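Jendberg Shared Workshop: Members' Forum
Projects > Automation > Can sorting arm, finger compliance and gripping height

Started by h_radwan
February 2025

h_radwan
Members are invited to comment on the following before the build proceeds further. The arm on the white bench is intended to place drinks containers into one of two bins. The blue fingers close correctly, but on slim cans they flex outward at the tips and the can rotates during the lift. The present set has walls of 3 mm. I propose to reprint at 4 mm and would be grateful for any objection before the material is ordered.
Hicham Radwan

sabbagh_bench
I object. The lattice is there so that the finger will give. At 4 mm it will behave as a solid bar and will dent any can that has been opened. Please consider lowering the approach instead.

wovia
With respect to the previous member, the two matters are separate. My own fingers have been at 4 mm since December and have dented nothing. I would support the reprint.

sabbagh_bench
The member's fingers are of a different pattern, with far fewer openings. The comparison is not a fair one.

D. Atallah
May I ask at what height the fingers meet the can? The original post does not state it.

h_radwan
The fingers close 40 mm above the bench. That figure was set for the taller cans and has not been revised. I accept that it should have been given at the outset.

D. Atallah
Thank you. On a short can I would regard that as rather high. I would ask that the height be changed first, the fingers being left as they are, so that one thing is altered at a time. The wrist camera should also be used to confirm that the can is centred before closing. If one finger touches first, the can will turn whatever the wall thickness. 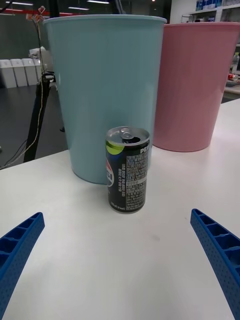 The centring check should be made on each size of can separately, and the result entered in the project log. I would further recommend that opened cans be kept in the trial. They are softer than sealed ones and they are what members will in practice put on the bench.
Dima Atallah

wovia
I have no difficulty with that order of work, although I expect we shall arrive at the reprint in any case.

sabbagh_bench
Agreed as to the order. Not agreed as to the expectation.

flesix
A minor point. The smooth bench top offers little resistance and a can will slide when touched on one side. A thin rubber mat may be of assistance.

h_radwan
The mat was considered and declined, as it reflects poorly under the lights and upsets the detection. I shall lower the approach, carry out 5 lifts with each size of can and report the results in this thread. The order for material is held until then.

D. Atallah
Noted. Kindly record the closing speed as well.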